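About us

Hello, and welcome to Brumel! I'm the one who answers the emails, cuts the cloth and makes the tea, so if you've ever ordered curtains from us, we've probably spoken already.

I started sewing for other people when I moved to Prirkdale and couldn't find a plain pale curtain anywhere that hung properly. Everything was either stiff as card or so thin it looked like a bed sheet. So I made my own, then a pair for next door, then a pair for her sister (who has very tall windows and strong opinions), and by the next March I'd given up my old job and was doing it full time. 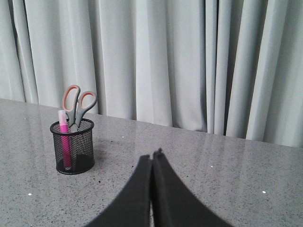

I'm fussy about folds. A curtain needs plenty of width in it or it just sits there looking flat and sorry for itself, and I'd much sooner talk you into a cheaper fabric and more of it than the other way round. Soft greys and off-whites are what we sell most - they go with nearly everything, and they're lovely next to stone worktops and tables, where you've already got a bit of pattern going on.

We're still small. There are 6 of us now, in the old Szekeres building behind the station, and last year we made 700 pairs between us. Most of our cloth comes from Drallusix, who'll happily sell me a short roll when I only need a short roll, bless them.

If you're not sure about a colour, ask for samples. They're free, and we've got 100 to choose from. Pin them up and leave them for a few days, and have a look at teatime as well as in the morning - greys do change a lot. Then drop me a line with your measurements, even if they're scribbled on the back of an envelope. I've worked from worse!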